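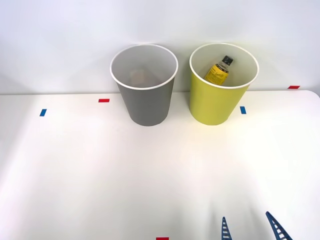 A **paper cup** is a small, throwaway drinking vessel made of paper, usually wider at the rim than at the base so that a whole sleeve of them will nest together neatly in a cupboard. The rim is rolled outward, and this humble little curl does a good deal of work — it stiffens the mouth of the cup and is kinder to the lips than a cut edge would be.

Many cups are colored on the outside and left white within, a style long favored for parties, where each guest can be given a color and (with luck) keep to it all evening. Sizes vary, but a common one for cold drinks holds around 300 milliliters.

Empty cups also find a second life around the house, holding pencils, buttons, seedlings or small bottles that would otherwise roll away.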